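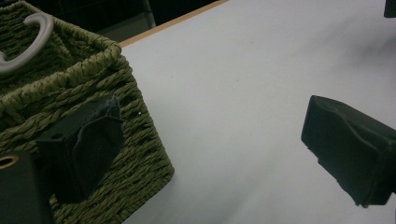

Szu-yu Man says most of us own too much, and she would like to charge us £43 an hour to hear it. I went to Broltbridge to ask her what we get for the money.

Man set up Punside, her home-tidying service, in September. Before that she managed lettings for a firm called Sindotov, and she says the idea came from walking round flats full of things people had stopped seeing. "They'd pay for a second bedroom and keep boxes in it," she says. "I used to do the sums in my head."

I do some sums of my own. A full session lasts two hours, and she recommends several. Couldn't people just ask a blunt friend?

"They could. Most of them have. The friend says throw it out, they have a row, and it all goes back in the cupboard."

She doesn't like the word declutter and claims not to own any of the books. She has a method all the same, with a name, MacRitchie, after the street where she grew up. As far as I can make out it means doing one surface or one drawer and stopping there until the next visit. I put it to her that this is what my mother called tidying up.

"Your mother was right," she says. "Did you do it?"

I did not. But I am still wary of the bigger promises. Her leaflet says a tidy home will help you sleep, eat better and argue less. I ask where that comes from and she is quiet for a bit. "It's what clients tell me. I haven't measured it. I should probably change the wording." She writes something on the back of her hand.

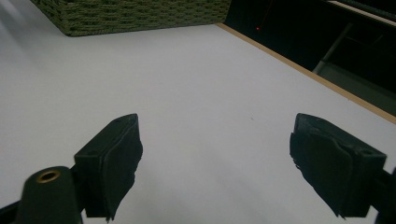 A white tabletop. Man likes her clients to begin with the table.

Kamonchanok Srithong, 49, was an early client and agreed to talk to me on the phone. She had nearly 2000 paperbacks, many of them bought twice by mistake. A good share went to a charity shop. Does she miss them?

"Some. I bought one back, and I was cross about paying for it."

Would she book again? She says she might, for the loft, though her sister has offered to do it for lunch.

When I repeat this, Man laughs, then asks what sort of lunch. She admits that some people fill the space up again within months, and that those people are also good for business. I say that sounds like a gym membership. She says a gym doesn't come to your house and carry the bags down.

It is a fair point, and I notice she has no answer to the other half of it. What happens to all the stuff? Charity shops take some and the tip takes the rest. "I can't make people buy less," she says. "I come in after that."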